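So I went to the county budget meeting last night, all three hours of it. The big fight was over Arkel Road, which needs 700 feet of new drainage and has needed it since I moved to Nindholm! Our council member says she'll bring it back in May (we'll see). I spoke for 90 seconds and my voice shook the whole time. 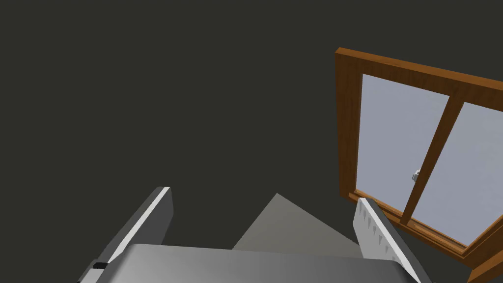
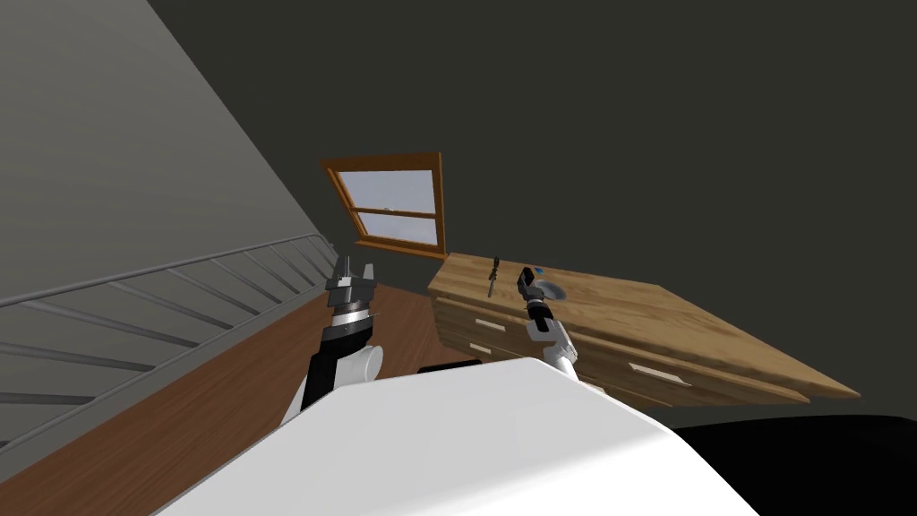 Anyway, the vote on the Lawal library hours is still open, and they've only had 13 letters. Please send one, even a short one. I'm mailing mine tomorrow.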